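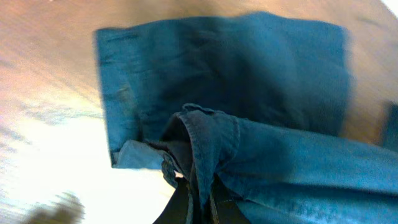

Suwannarat Laboratory Communications Office
Research Updates Editor

Garment Handling Study Reports First Results from Wrist Camera Trials

The Suwannarat Laboratory has completed the first stage of its study on how a robot arm can pick up and sort out clothing that has been left in a heap. The work was carried out on the wooden table in the Rusow building and forms part of the wider Flumar project, which deals with soft materials that change shape when they are touched.

Clothing remains one of the harder subjects in household robotics. A cup or a box keeps its form from one grasp to the next. A shirt does not, and a robot that has closed its fingers on a sleeve may have hold of one layer of cloth or several. The study asks a narrow question: can the view from a small camera at the robot's wrist, used alone, tell the controller enough about edges and seams to choose a good place to grip?

The team recorded 134 grasp attempts over 20 sessions in November. All garments were blue, gray or close to black. Dark cloth was chosen on purpose. It hides its own folds in shadow, and earlier methods tested at the laboratory lost track of the fabric once the camera came within a hand's width of it.

How the Method Works

The method, named Gikbridge, looks for finished edges before it looks for anything else. A hem or seam has a line of stitching, a small change in thickness and, in most light, a slightly brighter rim. Gikbridge marks every stretch of the view that shows at least two of these signs and follows it as the arm moves closer. The dark gray cloth below is typical of the close views the method must read, with two stitched lines running side by side along the edge and a shadowed fold directly above the gap between the fingers.

A narrow opening between layers is treated as a warning. Where the two layers of a hem part, the controller may take the upper layer alone, and the grip is then likely to slip when the arm lifts. Gikbridge lowers the score of any grasp point near such an opening and searches along the edge for another. If none is found after four tries, the arm backs away and approaches from a different side.
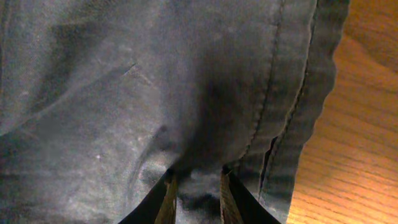
Results of the First Stage

With the new method, the share of attempts that ended with the intended edge held between the fingers was higher than with the laboratory's previous approach, which chose grasp points by the height of the cloth. The gain was largest for heavier fabrics such as denim, where stitching stands out even when the garment is crumpled. Thin knitted items showed little change, and the team does not yet claim an advantage for them.

Two sources of error accounted for most failed attempts. The first was layering. When a collar or cuff had folded over the body of a garment, the method at times followed the stitching on the fold and took hold of material beneath it as well. The second was light. The table has a glossy surface, and reflections from overhead can turn a wide part of it nearly white. A bright area beside dark fabric helps to set off the outline of a hem, but it also leads the camera to darken everything else, and the inner folds then lose their detail.

The picture that follows shows both sides of the matter. The long hem at left stands out sharply against the glare, with a thin ridge inside it, while much of the navy cloth to the right of it is close to black. The fabric gathers to a point where the fingers pinch it. Views of this kind have been set apart as a test group of their own, and each new version of the software is run against them before it is used on the arm - a rule the laboratory intends to keep for the rest of the project.

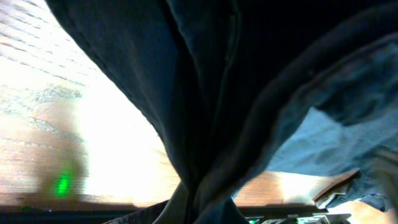

Next Stage

The second stage will add a short pause after the fingers close, during which the controller compares the new view with the one before it and decides whether to lift or let go. The camera settings will also be fixed for each session, so that changes in brightness can be traced to the cloth and the room lighting. Lighter colors and patterned fabrics will be added to the garment set at that time.

The recordings from the first stage are being prepared for release to partner groups within the Flumar project. Each attempt will carry a written label giving the type of garment, the edge that was chosen and the outcome of the grasp. Groups that wish to receive the recordings should write to the laboratory office at Rusow and state the intended use. Requests are normally answered within eight working days.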